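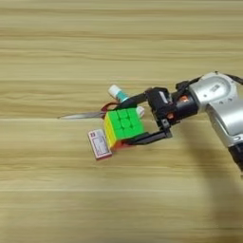 Gestorstead Library Service, Systems Support
Subject: Returned kit parts not cleared from borrower accounts
Service affected: Dilia lending system, Objects and Kits collection
Supplier: Stotudora
Raised by: Ehab Berrada, Lending Services
Assigned to: Uthai Suksawat, Systems Support
Priority: 2
Status: Closed, with one action carried forward

Summary of the fault

Following the January update to Dilia, staff at the central lending desk reported that parts of multi-part kits remained on borrowers' accounts after they had been returned and scanned. The screen displayed the usual green confirmation and the receipt listed the part as returned. When the account was opened again, the same part was shown as on loan, and in several cases as overdue. Books, audio recordings and single objects were not affected.

The fault was first noticed when a borrower received an overdue letter for a measuring set that was already back on the shelf. Lending Services has asked that the matter be treated as urgent, as overdue letters are sent automatically each morning and a charge is applied with the second letter.
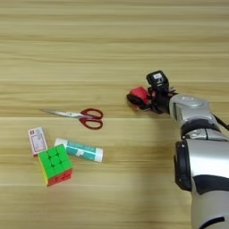 Checks carried out by the lending desk

The following checks had been completed before the ticket was passed to Systems Support.

1. The scanner was replaced with the spare unit. No change.
2. The part was returned by typing the item number by hand. The return was recorded correctly.
3. The same part was issued again and returned by scanning. The fault came back.
4. The test was repeated on the self-service terminal. The result was the same as at the desk.
5. The label was reprinted on a new roll of Hubáček stock. No change.

Mr Berrada noted that the second check was of particular interest, and asked whether a typed number and a scanned number were handled differently by the system.

Investigation

Systems Support confirmed that they are. A typed number is passed to the item record exactly as entered. A scanned number first goes through a validation step, which was rewritten in the January update. The new step accepts a maximum of 16 characters and discards anything after that point without giving a warning.

Numbers for books and single objects have 14 characters and pass through unaltered. Kit parts carry the number of the parent kit followed by a hyphen and a two-figure part number, giving a total that exceeds the limit. The last figure was therefore being lost. Dilia could not match the shortened number to a part, so it recorded the return against the parent kit and left the part on loan.
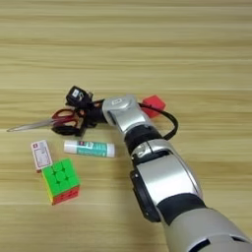

The labelling of parts was also reviewed, in case a shorter number could be adopted as a lasting remedy. The collection policy requires each loanable part to carry its own label, and the present label is too long for many of them. A small card box will take it on one face without difficulty. A pair of scissors or a glue stick offers much less room, and a Rubik's cube cannot be labelled at all without covering some of its squares. Where a label has to be wrapped around a part or folded over, scanning is already unreliable, quite apart from the present fault. A shorter number would be of benefit in such cases, but it would mean relabelling the whole collection, and it was agreed that this should not be attempted under the present ticket.

A report was then run to find all accounts on which a part was shown as on loan while its parent kit was shown as returned. The report listed nearly 2000 loan entries. Lending Services reviewed the list and confirmed that the great majority were consistent with the fault. The remainder related to parts which had been mislaid before the update and were correctly shown as outstanding.

Supplier response

Stotudora accepted the report and reproduced the fault on its own test system. It stated that the limit had been set for another customer and should not have been included in the general release. A correction was supplied and installed on the test server, where issue, return, renewal and reservation were each tried with kit parts at the desk and at the self-service terminal. All four completed correctly. The correction was installed on the live system before opening time the next morning.
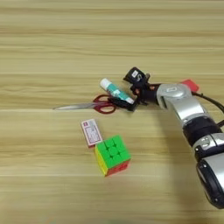
RESOLUTION AND INSTRUCTIONS TO STAFF

Scanned returns of kit parts may now be resumed at all desks. The temporary instruction to type item numbers by hand is withdrawn, and the notice to that effect should be removed from staff areas.

Overdue letters for kit parts were suspended while the ticket was open and have been switched on again. Charges raised in error have been cancelled. Where a borrower has already paid, the desk should complete a refund form, quoting this ticket, and forward it to Lending Services. Borrowers should not be asked to produce a receipt.

If a returned part is still shown on an account, staff should check the shelf before contacting the borrower. If the part is found, it should be scanned once more and the account refreshed. If the entry remains, the full item number should be sent to Systems Support.

Action carried forward: Mr Suksawat to obtain from Stotudora a written list of the changes made to field lengths in the January update. Lending Services to raise a separate request should it wish to pursue shorter part numbers.

Ticket closed by U. Suksawat with the agreement of E. Berrada.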